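Jallari Open Lab Day, Vullville: my visit

So I finally made it to the Jallari open day in Vullville this April, after two years of saying I would and then finding something else to do. Entry was 4 dollars (cash only, bring small bills!) and the doors opened at 10, which meant I had time for a very good egg sandwich at the bakery across the street first.

The building used to be a shoe warehouse and you can still tell from the loading dock. You get a sticker and a paper map at the front desk, and the map is no help at all. I walked into the same supply closet twice. There are 7 rooms open to visitors, and I skipped the microscope one at first because the line went down the stairs.

My favorite by a mile was the wet chemistry room on the second floor. I haven't been near a test tube since high school and I had forgotten how much I like the stuff: plain clear glass, a wooden rack, little blue drops clinging to the walls of a tube. It took me straight back to tenth grade and the smell of that classroom.

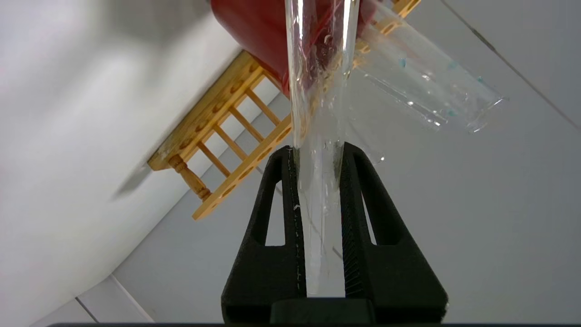

I hung around long enough to ask one of the staff where they get their racks, and she told me a small shop called Pleltau makes them. I want one for my kitchen window, for single flowers. She laughed and said I was the third person that morning to say so. They run 293 dollars for the big size, though, so I may be sticking with jelly jars.

What I liked is that it didn't feel like a museum. It's a bright, calm room with pale walls and a light wood floor, and a big white table with rounded corners that I would happily do a jigsaw puzzle on. The rack has a row of thin dowels along it and a fatter turned post at the end, like something off an old staircase. Somebody cared about that post.

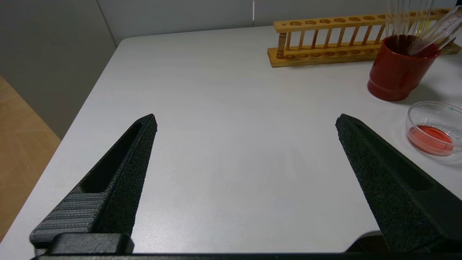
Lunch was in the courtyard, where a stand called Lại was doing noodle soup, and I'd go back for that alone. Get the extra herbs. The line moves fast but seating is tight, so I ate mine on the loading dock steps with a family who had driven in from the coast.

I did get to the microscopes in the end (go after 2, the crowd thins out) and looked at an onion skin for far too long. They're doing it again in the fall and I'm bringing my sister. Parking is free behind the building, but the lot fills up early.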